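Town Waste and Materials
Unit 2 handout: Where household waste goes
Instructor: Malsha Patwary
Section leaders: Imtiaz Wanigasekara, Sumaiya Howlader

Read this before section. Bring the Prultham worksheet with the first page filled in.

1. Terms

Waste stream: everything of one kind that is collected and handled together. Glass bottles are a stream. So is yard waste. "Mixed household" is also a stream, and in most towns it is the largest one.

Diversion: weight kept out of landfill or burning, by any route. Composting, recycling and resale all count.

Contamination: material in a load that does not belong to that stream. A pizza box soaked in grease counts as contamination in the paper stream but is fine in many compost programs.

Residue: what is left after sorting. Residue is usually landfilled, and it should be subtracted from diversion. Many town reports do not subtract it, so check the footnotes.

2. The Prultham case

Prultham is the town we use through Unit 4. In the base year its trucks and drop-off yard took in 3798 tons. Of that, 1128 tons went to recycling, compost or resale. The rest went to the Altholm landfill.

Work out the diversion rate before reading on. You should get just under 30 percent. The town's own leaflet gives a higher figure. The leaflet counts brush chipped at the yard, which never crossed the scale. Imtiaz will go over this in section, as it comes up again in the first problem set.

Prultham has a weekly curb pickup for trash, a pickup every other week for recycling, and one drop-off yard. The yard takes scrap metal, tires, paint, electronics and mattresses. There is a fee for tires and mattresses.

3. Weight, volume and value

Scales measure weight, so reports are written in weight. This shapes what towns work on. A ton of wet leaves and a ton of aluminum cans look the same in the totals. The cans sell for far more, and making new ones from ore takes a lot of energy.

Volume matters to the hauler. Foam packing fills a truck and weighs almost nothing. When Keltenley moved to larger carts, trips to the transfer station went up while the tonnage stayed flat. See the reading by Dong-geon Yeom, second half, for the route sheets.

Value depends on how clean the material is and who is buying. Cardboard prices swing from one season to the next. A town that budgets on last year's price can end up paying to have its bales taken away -- Keltenley did, for one winter.

4. Collection and behavior

The rules people follow best are the ones printed on the cart lid. Mailers are thrown out. The Marikar survey went to 2000 households and asked people to sort a list of common items. Most got bottles and cans right. Plastic bags, coffee cups and batteries gave the most trouble.

Yeison Usuga's reading argues that the number of bins matters less than the distance to them. Keep this in mind for the apartment building question on the worksheet.

5. Electronics

Electronics are a small part of the total by weight. They get their own section for two reasons: some parts are harmful in a landfill, and some are worth recovering.

A desktop computer is one of the easier items. The case is mostly metal and opens without much effort. Memory and cards can be pulled and used again if they still work. Circuit boards go to a separate buyer, who pays by grade. Phones and tablets are harder, with glued cases and batteries that can catch fire if bent or pierced. Batteries should come out first and be stored apart from everything else.

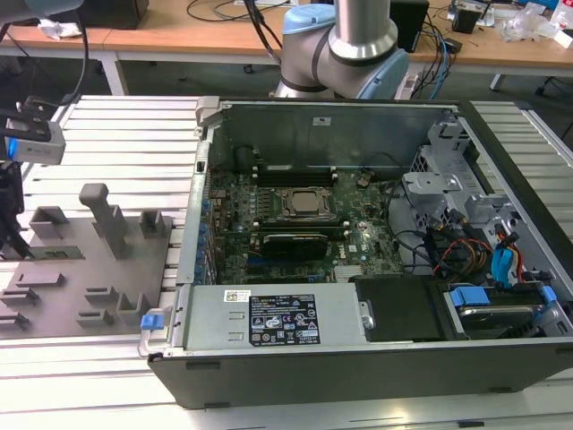 Desktop tower with the side panel off. 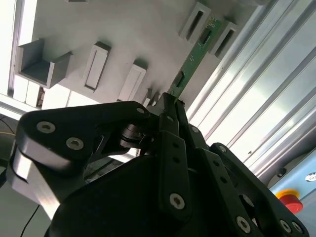

6. For section

Finish the diversion table on page 1 of the worksheet, once with the brush and once without it.

Pick one item from your own trash this week and trace it as far as you can. Write down where you lost track of it.

Read Usuga, pages as marked. Yeom is optional for students who had it last term.

Problem set 1 goes in Sumaiya's box by 4 p.m. on the due date posted outside the classroom. Late sets lose one grade step. Show your units on every line.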